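4.2 What people did in the Wekholm room

I'll admit I went into this part of the study with a hunch, and the hunch was wrong. We (that's me and Máté Mészáros, who ran the door most evenings) figured visitors to the October student show would head straight for the big paintings and skip the poems pinned up by the coat rack. So we sat in the corner with our notebooks and watched 60 people come through, and the poems won by a mile! People stood there with their coats half off, reading the whole thing, and then went back for a friend.

The paintings got quick looks. Dénes Lengyel's large triptych, Prollus, which I love, held most visitors only long enough for them to find the title card. Six people took a picture of the card and left the painting out of it.

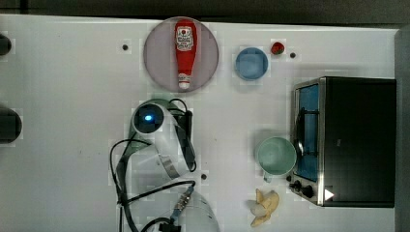

Figure 3. Tabletop with plate, ketchup bottle, bowl and toaster oven.

Now, some of this is surely the room. Wekholm has one good wall and it's far from the entrance, and the music started at the same time as the doors opened, so there was a crowd between you and anything large. When the band took its two breaks, the far wall filled up pretty fast, and I've marked those stretches separately in my notes so they don't muddy the rest. Máté thinks the breaks explain nearly everything. I think they explain the painting numbers and leave the poems alone, and we went back and forth on it for weeks.

We also talked with three of the student poets afterward. All of them had asked for a better spot and been told no, and one said she'd pick the coat rack again next year. I come back to her interview in the section on Stavo, where the hanging plan was drawn up by the students themselves.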